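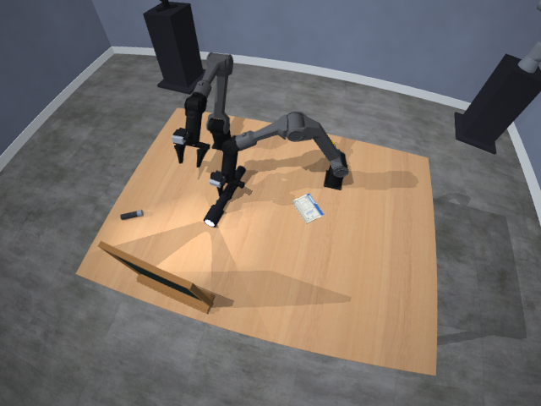
Letthorpe Footpaths and Access Team
Filed under: Reports to funders / Paths and countryside

Progress on the Dirkgate to Clallby path, August 5, 2021

The grant has now paid for 322 metres of new surface between the Dirkgate stile and the lower field. The old cinder path was dug out, edged and filled with crushed stone. Drainage took longer than planned, as the ditch on the Clallby side had silted up and had to be cleared first.

We have spent most of the first payment. Stone came in slightly under the quote, but hire of the digger went over by 200 pounds – the extra days in the ditch account for all of it. We have moved this from the signs budget and will buy plainer posts.

The two kissing gates have been delivered and one is hung. The second is waiting on the landowner at Jõgi Farm, who wants it set further from the trough. We have agreed to this in writing.
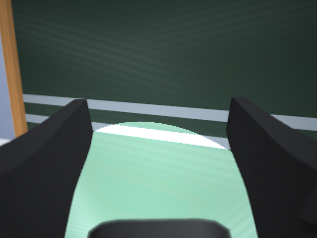
One reply to our notice at the Dirkgate end said the new surface was fine for a pushchair, but the slope by the bridge was still too steep for a wheelchair without help. We agree. Easing it would mean a longer ramp and would cost around 1,000 pounds, for which we have no money at present. We would like to discuss this before the second payment is made.

Nesting birds kept us out of the hedge by the lane, so cutting back is put off to September.

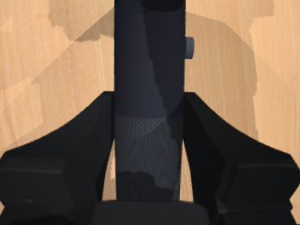

Work still to do

Hang the second gate, fit the signs, cut the hedge and reseed the verge. The Clallby end stays closed until the gate is in.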